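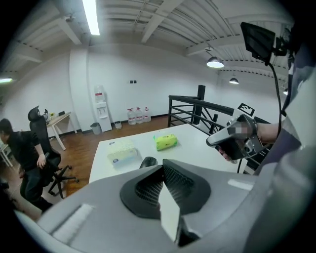
Sprung Floors and the Touring Dance Company

A dancer landing from a modest jump puts several times body weight through the foot in a fraction of a second. What happens to that load depends largely on the floor, and for most regional companies the floor is whatever the hall happens to have. Ngui, a contemporary company based in Clesitdale, spent the better part of a year looking at the problem before its current touring season. The work was unglamorous and mostly concerned timber, foam and freight.

Published 2024-01-20

The starting point

Ngui tours to community halls, school gymnasiums and the occasional purpose-built theatre. Under the old arrangement, the company carried a roll of vinyl dance surface and laid it over the existing floor. Vinyl controls slip. It does very little for shock absorption, and over a concrete slab it does next to nothing. Dancers adapted by marking jumps in rehearsal and saving full effort for performance, a common habit and a poor one, as the body then meets the hardest landings with the least preparation.

The company's floor work raised a separate issue. Rolls, slides and falls load the hip, shoulder and spine over a broad area, and a surface tuned only for jumping can feel unstable to a dancer travelling on one shoulder. Too much give and the momentum of a roll is absorbed before it is finished.

Panel construction

The system adopted is a modular one built by Grevier, a small joinery firm. Each square panel measures 985 mm on a side and consists of two layers of birch ply, cross-laid, over closed-cell foam blocks. The blocks are set on a 3 by 3 grid. Earlier prototypes used continuous foam strips, which were quicker to glue but produced a noticeable difference in response between the strip and the gap beside it.

Panels join with a tongue along two edges and a cam lock near each corner. The joint is the weak point of any portable floor. If adjacent panels can move independently, the seam becomes a trip hazard and, for anyone rolling across it in bare skin, a pinch hazard. Grevier's answer was a deeper tongue than is usual - at the cost of slower assembly.

The vinyl still goes on top, taped at the seams and left to relax before the final edges are secured. In cold halls this takes longer, and the crew now schedules it ahead of the lighting rig.

Weight and transport

A full floor comes to 900 kg, excluding trolleys. That figure governed nearly every other decision. A heavier ply would have lasted longer and lain flatter, but would have pushed the company into a larger truck and a different licence class. Panels travel on edge, with felt between the faces.

First season

The floor was first used in October at Clovodside, in a hall with a painted slab and a fall of several millimetres toward the rear doors. Levelling took most of the morning. Packers were cut from offcuts of hardboard and numbered so that the same arrangement could be repeated on the second night.

Dancers reported a consistent response across the centre of the stage and a firmer feel at the perimeter, where the outer blocks sit closer to the panel edge. The choreography was adjusted to keep large jumps 600 mm or more inside the boundary. A revised edge panel with softer foam is being built and will be trialled before the winter dates.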